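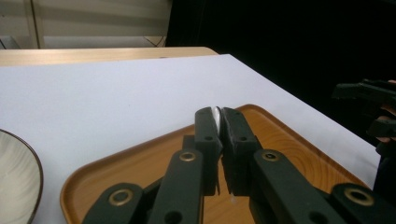 Anyone else's work started teaching the machines to set tables?

I do trays at a catering kitchen in Escombe. Since August two of us get pulled off the line for part of each shift to do the same jobs with hand-held grippers, so the Petek arm can learn from us. Plates, bowls, wooden trays, over and over. I don't hate it (it's easier on my back!) but my wrists are sore by 2 and I keep wondering what my job looks like once it's learned enough. Did your hours change? Is there anything I should ask for now?

Ayantu Fikre
We went through this at Finico, so here's how it went for me. Nobody on my crew was let go, but the casual shifts dried up and the rest of us ended up minding the arms, wiping down and fixing whatever they fumbled. Ask for three things in writing: what you're paid while you're on the grippers, how long a stint can be, and who gets first crack at the new roles. Ours were 80 minutes at a stretch until we complained — now it's 10 on the grippers, then a swap. Thin plates were the worst for my wrists, all that careful pinching by the rim. Tell your supervisor about the soreness today and get it written down. I left mine too long.

trayline133
they'll cut you eventually, start looking

Jatis
Bit harsh, that. My centre kept everyone, though I do miss the chatter on the old line. Did they give you a higher bench? Mine helped heaps with the wrists.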